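Pivel Support Desk
Ticket 2941
Product: Pivel Block Starter Kit (gripper add-on, software and cube set)
Customer site: Ustham
Status: Closed, with a follow-up note
Opened: July 15, 2019
Priority: Normal

Subject: Stacking routine lets go too late and nudges the bottom cube

Message from customer

Hello all at Pivel,

First of all, thank you for the help with the licence key last time, which went through without any bother. I'm writing because we have had the Block Starter Kit on trial and for the most part we've been very happy with it, and I don't want this to read as a grumble. We run short courses here for people who are coming to robots from other trades (a good many of them from packing and warehouse work), and the cubes are just the right sort of thing to begin on. They're light, they're friendly to look at, and if one goes on the floor it really doesn't matter.

The trouble is with the ready-made routine called Stack Two. It picks up the blue cube very nicely, carries it over, and sets it down on the pink one. So far so good. But then there is a long wait with the fingers still shut, and when they do open, the arm seems to have carried on pushing down a touch in the meantime. Quite often the pink cube underneath gets shoved sideways and the blue one ends up hanging over the side, or comes off altogether. It doesn't happen every time, which makes it harder to explain to a class! 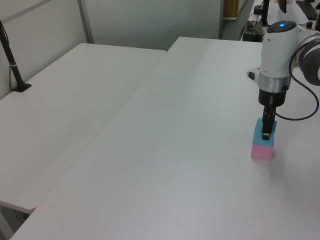
I have tried a few things already, so that you don't have to suggest them all over again. I restarted the arm and the controller. I ran the gripper set-up page from the beginning. I swapped the two cubes over, so that pink went on top of blue, and had just the same trouble. I also slowed the whole routine to half speed, and that made it a little worse if anything. The log gives warning 673 now and then, but the manual only says "contact, continue", and I wasn't sure whether to be worried by that.

We are on software build 2096. The table is a plain white one with a second one butted up to it on the left, not quite the same height, but the cubes never go near the join.

One more question while I'm here. Is the kit meant to be used with the stock fingers, or should we be looking at the softer pads you list on the Purketti page? We have a bit of money left to spend before October and I would sooner spend it on the right thing.

With kind regards, and no great hurry,
Ustham training workshop

Reply from Pivel support

Hello, and thank you for such a full message. It's a pleasure to get one where the restarts have already been done, and I'm very glad the licence business is behind you.

I think I can see what is going on. Warning 673 isn't a fault as such. It means that the arm felt something under the cube before it got to the height it had been told to go to. On its own that's quite normal in stacking, as the cube has to land on something, after all. But the routine is then supposed to stop going down, and in build 2096 it doesn't stop straight away. It finishes the last bit of the downward move first, and only then opens. If your table height is set even slightly low, the arm spends that wait leaning on the stack, and a light cube will slide out from under it sooner or later. Half speed makes the leaning last longer, so your finding fits in rather well.

Could I ask you to try the following, in this order?

1. Clear the arm's working area and go to Settings, then Table, then Teach Height. Bring the closed fingertips down until they just meet the surface where you do your stacking, and save. Please do it there and nowhere near the second table, given what you say about the join.
2. In Stack Two, open the step called Place and change "Settle" from Long to Short.
3. On the same step, tick "Stop on contact". It is unticked in your build, and I'm sorry to say that was our doing.
4. Run the routine with the cubes well apart to begin with, so that the pick and the place are easy to tell from each other in the log.

As for the fingers, the stock ones are perfectly all right for this kit and I wouldn't like you to buy anything until we have the routine behaving. The Purketti pads are lovely for glass and for anything with a polished face, but they won't cure this.

Message from customer

Thank you, that was very quick. I've had a good go at it and here is how I got on.

Step 1 was the eye-opener. The saved table height was left over from when we had the arm in the other room, on a bench with a rubber mat on it, and I had simply never thought to teach it again. I feel a bit silly, but there we are. I did it over the stacking spot as you said.

Step 2 was fine. For step 3 I couldn't find the tick box at first, and it took me a while to see that you have to press "More" at the bottom of the Place step before it shows up. It might be worth a line in the manual, if you don't mind my saying so.

For step 4 I opened the gripper, brought the arm back to the far side of the table and gave the cubes plenty of room.

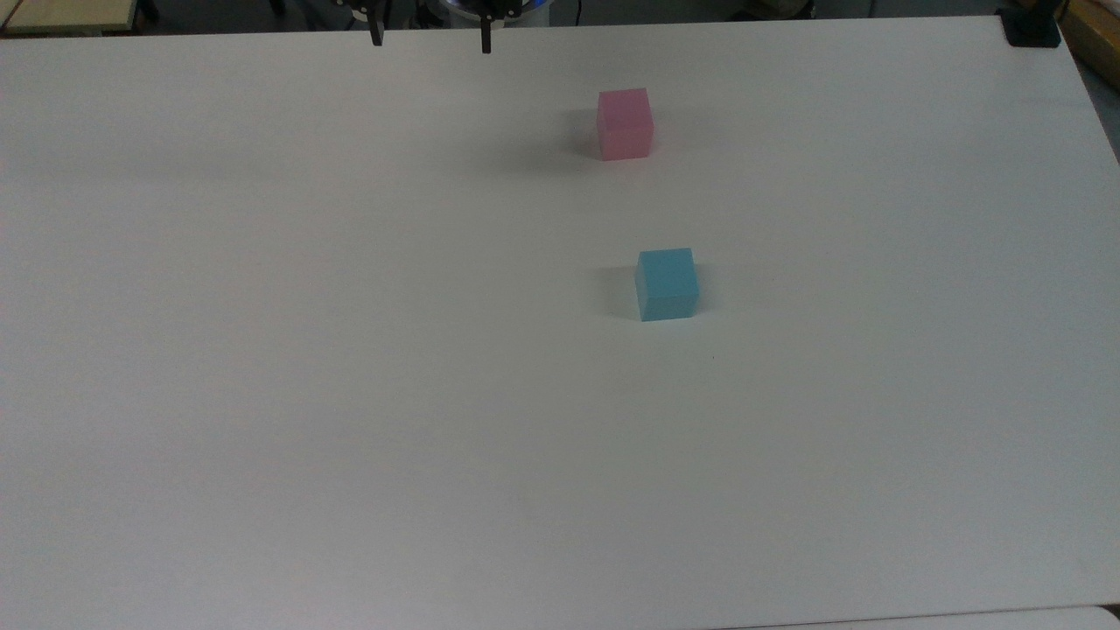

Cubes set apart on the table, gripper open at the far side.

I then ran Stack Two over and over through a tea break and into the next session, and the stack stayed put each time. The warning still comes up in the log, but from what you say I can leave it alone. The wait before letting go is much shorter as well, so the whole thing looks a good deal more sure of itself, which matters more than you'd think with a room full of beginners watching.

There is one small thing left. When I open the old lesson file from our first course, "Settle" goes back to Long. Is it reading an older copy from somewhere?

Reply from Pivel support

That is very good to hear, and please don't feel silly about the table height. I would guess it is behind more of our tickets than anything else, and we ought to make the software ask for it whenever the arm is moved to a new spot. I've put that in as a request.

You are quite right about the lesson file. Lessons keep their own copy of each routine, taken at the time they were saved, so the old values come along with it. Open the lesson, choose Routines, then Refresh From Library, and save it under a new name. I'd keep the old one as well until you have been through a whole class with the new copy, in case somebody has made changes in there that you would like to have back.

Thank you too for the note about the "More" button. I have passed it to the person who looks after the manual, along with a request for a better wording of 673, as "contact, continue" is not much comfort to anyone.

On the trial itself, your site can keep the kit while you make up your mind. If you do decide to buy, the reseller at Yensuk can turn the trial licence into a full one without you having to install anything again, and your lessons will stay as they are. I'd be glad to be told which parts of the kit the learners got on with and which they didn't, good or bad.

Message from customer

Refresh From Library did the trick, thank you. I have saved the new lesson with "short settle" in the name so that the rest of us know which to pick.

Since you ask, the learners like the cubes and the teach button best of all. They are less fond of the routine editor, where the steps are in rather small print and it's easy to drag one to the wrong place without noticing. An undo that goes back further than 2 steps would be a great help, and I'd put that ahead of anything else on the list. We do mean to buy, and I'll be in touch with Yensuk once I have a purchase number. The pads can wait.

Please go ahead and close this one.

Closing note (Pivel support)

Cause: table height carried over from an earlier position; "Stop on contact" off by default in build 2096.
Fix: height taught again at the stacking spot, Settle set to Short, "Stop on contact" ticked, lesson routines refreshed.
Passed on: manual wording for 673 and the "More" button; prompt for table height after a move; longer undo in the routine editor.
Follow-up: undo request joined to the existing one for the editor. Customer to be told when it has a build number.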